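Print Shop Notes: Brackets, Screws and the Color Question

The bracket job took up most of February and has now moved from the printers to the assembly bench. Members who came in on a Friday evening will have seen the bins filling up along the back shelf. The count at the end of the month was 1,484 finished pieces, and 1,017 of those were plates and blocks for the brackets. The rest were orange pieces, test prints that turned out good enough to keep, and a run of cable clips that Faustino Montes wanted done while the printer was warm.

White is the standard color for anything structural. Orange is for pieces that get swapped or adjusted, so that a person reaching into an assembly can tell which piece is meant to come off. The rule was written up by Aino Miettinen last year and it has mostly been followed. A few lime-green pieces are still in circulation from before the rule. They are fine to use. Please don't print more of them. 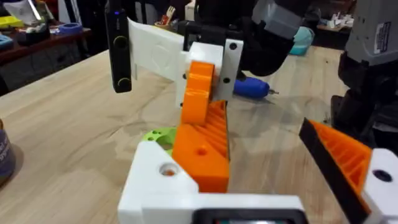
Plates should be printed flat side down whenever the bed has room. Standing them on edge saves space but leaves a rough face, and the rough face always seems to end up where you need a clean fit. Raised marks and shallow shapes also suffer when the layer height is too coarse. The round shape on the white plate above is faint, and a mark that light is easily lost if you sand the surface. If a plate needs cleaning up, trim the rim with a blade and leave the broad side alone.

Curved orange pieces have been the slow part of the job. They need support under the curve, and the support has to be picked out of the lower end by hand. Paavo Pesonen tried two new orientations and settled on printing them on their side, which takes longer but leaves less to clean. His settings are saved on the shop computer under "Darent curve." Use them as they are for now. If you want to change something, save a copy under your own name first.

We went through 26 rolls of filament on the whole run. The Skisen white has been steady from roll to roll. The Huttunen orange is a good color but picks up moisture quickly, and two rolls that were left out over a weekend had to go back in the dryer before they would print without strings. Put opened rolls in the sealed tubs at the end of your session, even if you plan to be back the next morning.

Screws are the other item. A box of 3,000 black machine screws came in from Iteck and is on the middle shelf next to the calipers. These are for the bracket job and are the right length for the white blocks. The silver ones in the coffee can are longer and will push through the far side. Raimo Karppinen found four blocks split this way and would like it not to happen again.

When you join a block to a plate, start both screws by hand and bring them down a little at a time. Driving one all the way in before the other pulls the plate out of square. Stop when the head sits level. Printed threads do not forgive much, and a stripped hole means a new block.
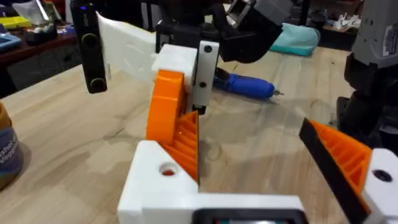

Check the fit before you put a finished bracket in the done bin. The plate should not rock against the block, and the curved piece should seat without being forced. If it has to be pushed hard, look for a bit of leftover support in the notch – that is the cause most of the time. Anything that fails goes in the tray marked "rework" with a strip of tape saying what is wrong. A bracket with no note on it takes twice as long to sort out.

Urho Turunen has offered to run a short session on screw holes and inserts for members who haven't done this kind of assembly. It will be on a Friday at 6:30 p.m., at the long table, and will take an hour. Bring a small hex driver if you own one. The shop has several, but the good one tends to be in use.

Scrap white and scrap orange now go in separate boxes under the bench. Mixed scrap can't be sent back to the supplier. The boxes are labeled, and the lids come off easily if you lift from the short side.

The next run is drawer dividers for the tool cabinet, all in white. Sign up on the sheet by the door if you want printer time before then.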